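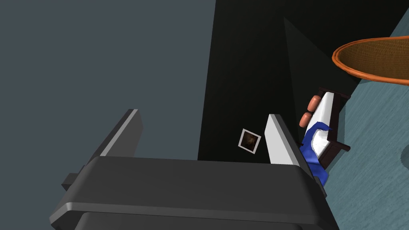

The Drondwood Gripper Mess

I promised a few people on the Tunine list that I'd write up what went wrong with our simulated gripper, so I'm finally doing it. It took Danjuma Tijani and me two evenings of swearing at log files, and the bug had been sitting there since January! If you only want the fix, skip to the bottom.

Drondwood is our bedroom world. We load it in Diser, drop the arm in, and ask it to tidy up over and over while we go do something else. We had 200 runs queued that night. When I came back, the tidy-up had quit partway through the batch with the fingers open, and the log was one long wall of the same line: "grip timeout, retry." It had retried 2284 times on a single run. I had the limit set to never give up (yes, I know, and yes, Danjuma has brought it up since).

The view at the top comes from the wrist, with both fingers wide apart and the palm taking up most of the bottom. Look how far over the room is leaning — the little picture on the dark wall is hanging on a diagonal, and you see the bed at a really steep angle over on the right. I like the blue blanket in this one, all rumpled, with the corner peeled back off the white. The two orange pillows are my favorite things in the whole world file, and I've refused every request to change them.

So, the fault. The Fallahi controller wants to hear "closed" from both fingers before it'll move on to the lift. Our left finger was reporting its position in the old units, left over from a config file I copied and never cleaned up. The right one was fine. The controller saw two numbers that could never agree, waited, timed out, opened up and went again. No crash, no red text, just the same polite little line forever.

What bothers me more is the stop button. Danjuma hit it during a replay and the retry loop carried right on, since the stop was only checked between runs. In a pretend bedroom that costs you an evening. On a real arm I'd be writing a very different page, so that got fixed first.

Changes so far: the stop is checked on every step, retries are capped at two, and both fingers read from the same units file. If you took a copy of our Drondwood setup before 2021-12-02, please grab the new one. I still want to rerun the whole batch overnight and I'll add the results here when I have them.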